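Manchas blanquecinas en encimera de mármol marrón, ¿tienen arreglo?

Publicado por Ottilie Frei el 2024-07-25

Hola a todos, y gracias de antemano por leerme, que me enrollo mucho. Hace poco nos mudamos a una casa en Wenenmont y la cocina trae una encimera de mármol marrón oscuro que me enamoró desde la primera visita. El caso es que mi suegra, con toda su buena intención, cortó limones directamente encima, y al recoger quedaron unos cercos mates que no se van con nada. He probado con agua y jabón, y también con un paño de microfibra hasta dejarme el brazo. Un marmolista de Trostedley me pide 600 euros por repulirla entera. ¿Lo pago o puedo hacer algo yo en casa?

pilar_k

¡Ay, Ottilie, qué rabia! A mí me pasó igual con una copa de vino. Lo que tienes no es suciedad: el ácido del limón se come el brillo de la piedra, así que por mucho que frotes seguirá ahí. Ni se te ocurra usar vinagre, ni antical, ni bicarbonato con limón como dicen por ahí. Si los cercos son pequeños, prueba con polvo de pulir para mármol (yo compré el de Auer) y un fieltro húmedo, en círculos y con paciencia. En los mármoles oscuros se nota más el mate, pero con tanta veta también se disimula bastante. Te enseño una piedra de ese estilo, marrón con vetas claras: 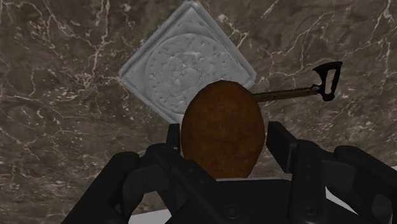 Pasos que seguí yo

1. Limpia con jabón neutro y seca bien.
2. Haz una prueba en un rincón escondido, 2 minutos como mucho.
3. Trabaja el cerco con el polvo y el fieltro húmedo, aclara y vuelve a mirar a contraluz.
4. Deja secar toda la noche antes de poner el sellador.

tomás de la sierra

Yo le eché cera de muebles y tan contento, aunque hay que repetir cada poco. 600 me parece caro, pide otro presupuesto.

MariCruz

Ojo con la cera, que amarillea. Coincido con pilar_k, y añado que el sellador protege de la grasa pero no del limón. Tabla de cortar siempre, y la suegra avisada con cariño.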